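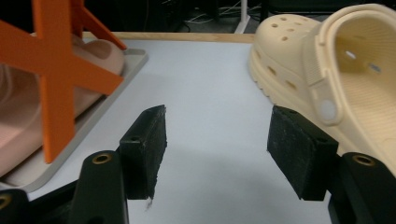
7/13/26

Caught the owner of Kindulent between deliveries. Small shop on Hegyi Street, mostly shoes for people who stand all day. Nurses, line cooks, hairdressers. She had 20 minutes, then a van to unload.

First question, the obvious one. Why do feet hurt by lunch?

"Wrong size. Nearly always," she said. "People buy the size they wore at 18. Feet spread. You have kids, you work doubles, they spread some more."

She measures everybody standing up, both feet. Late in the day if they can manage it. Morning feet are smaller, she says, and morning shoes get returned.
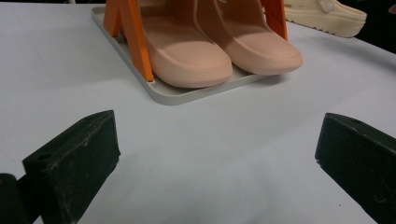 On slip-ons she goes back and forth. Easy to rinse, easy to kick off at the door. But the heel has to stay put. "If your toes are grabbing, take them off. You'll feel it in your shins by Thursday."

And two pairs, always. Swap them every shift so the insides dry out. She knows its a lot to ask when a decent pair runs $60.

Insoles? A shrug. She carries one kind, Sikico, and talks half her customers out of it. 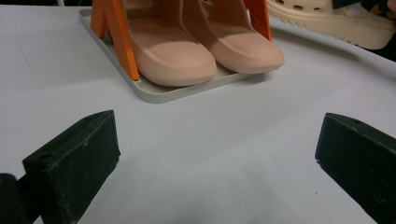
December is her worst month for returns, all gifts. "Nobody should buy work shoes for somebody else. Buy them socks." Then the van pulled up and she was gone, still talking abuot socks.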